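Nolum adds Deák drama catalog in two-year deal

Reading time: 1 min

Streaming service Nolum has signed a two-year agreement with the distributor Deák for 134 hours of drama and documentary programs. The deal was announced in February 2021 and covers 45 titles, all of which will be offered with subtitles.

The first series to arrive is Takberg, a crime story set in a mining town. It will be followed by the historical drama Unholm, which begins in the year 1641 and was shown on public television last winter.

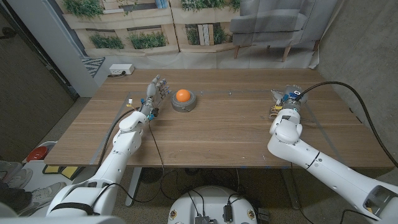 Deák said in a statement that Nolum was a natural home for longer series, and that viewers in smaller markets had waited too long to see them legally. The distributor keeps the rights for free television.

Nolum is now available in 61 countries. The company did not tell the price of the agreement, but it confirmed that subscribers will not pay extra for the new titles.

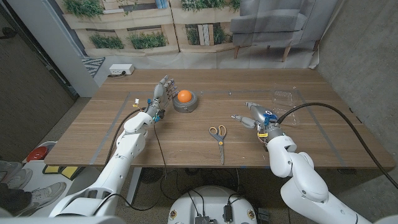
The documentaries will come later, in July, when an older license for the same programs ends. A second season of Takberg is not part of the contract.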